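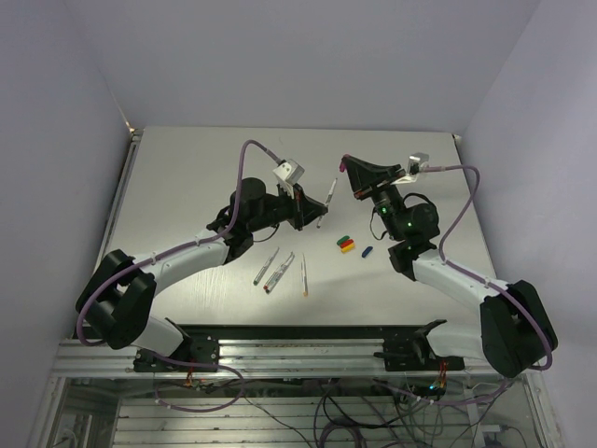
A parent wrote to us last July that her son had started correcting the subtitles at dinner, and that she blamed us entirely. We have kept that letter on the office wall ever since, and we reread it on gray mornings when the coffee machine is slow.

Welcome to Skov Language School! We teach Danish, Swedish, Norwegian and (when enough people ask, and lately they do) Finnish, to children, teenagers and grown-ups who have all sorts of reasons for wanting to learn. Some are moving abroad for work. Some have a grandmother who still writes her recipes in Swedish and they would like to bake the cardamom bread properly. A good many just liked the sound of it, and that is fine with us too.

We started out with 2 classes in a rented room over the Fatix shoe store, with folding chairs and one whiteboard that had to be carried down the stairs every night. The Danish class met early and the Swedish class met late, and in between everybody stood in the hallway eating whatever had been baked that week. The hallway part turned out to be so useful for practicing small talk that we still leave a long break between classes, and we still put out something to eat.

These days we have 194 students enrolled in evening classes and another 227 children in the after-school program, and we moved some time ago to our own rooms on Raltemitz Street, two blocks up from the library.

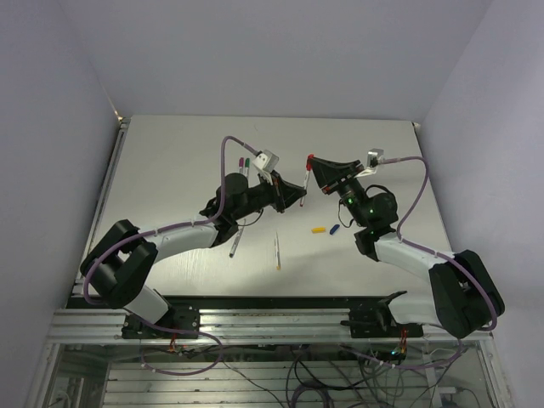
Photo: Skov Language School

Classes stay small. You will be talking from the first evening, probably badly, and so will the person next to you, and by the third week you'll be telling each other about your weekends. We do teach grammar, and our teachers are very fond of it, but we bring it in as you need it and we don't give grades to adults. Children get a short written note home at the end of each term.

Our lending library has grown to 779 books, mostly paperbacks, with a whole shelf of picture books that the grown-up beginners borrow more than the children do. Any enrolled student may take home as many as they can carry. If you have Scandinavian books looking for a good home, please bring them by, even the battered ones.

Every July we run Kustby, our summer day camp, where the kids cook, sing, put on a play and build an entire pretend village with its own post office. Places go quickly, so do write to us early in the spring.

The office is open on weekday afternoons during term. Come up and say hello, sit in on a class if you like, and stay for the break!

Page last updated Dec 23, 2019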